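工单：书桌一体柜，上方层板下沉
产品：Ceretti 书桌柜组，白色
提交人：Hui-mei Fang
状态：处理中
浏览 100　评论 2

问题描述
柜子装好两个月，桌面上方那块层板中间往下弯，放书以后更明显。左侧的开放格没有问题，桌面也是平的。

已做的检查
1. 把层板上的书全部拿下来，过一夜再看，弯度小了一点，没有完全恢复。
2. 用水平尺量，左右两端高度一致，中间低 2 毫米。
3. 拧紧两侧的连接螺丝，右后角那颗空转，拧不紧。
4. 对照说明书第 14 页，背板应该有一排固定点，安装师傅当时没有打。

客服回复（Clenda 售后，Zollville 仓）
请先不要在层板上放重物。空转的螺丝需要换大一号的，配件随背板固定件一起寄出。层板本身如果换固定件后仍然下弯，再安排更换。

评论（2）
Moroz：我家同款，补了背板固定点以后就不弯了。注意先画线再打孔。
Hui-mei Fang：谢谢。配件十一月收到，上午装完右后角，螺丝能吃上力了。背板那排还没打，桌上的东西也没收，绿色玻璃花瓶得先挪走，怕震倒。笔和零碎另找盒子装。打完再量一次中间的高度，结果补在这里。

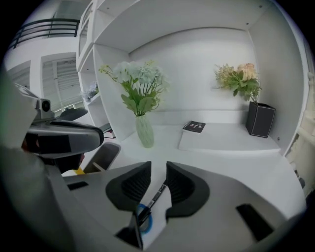

量的时候还是用原来那把水平尺，层板先空着，书放回去以后再量第二次。两次数字都会写上，工单先别关。

分享 14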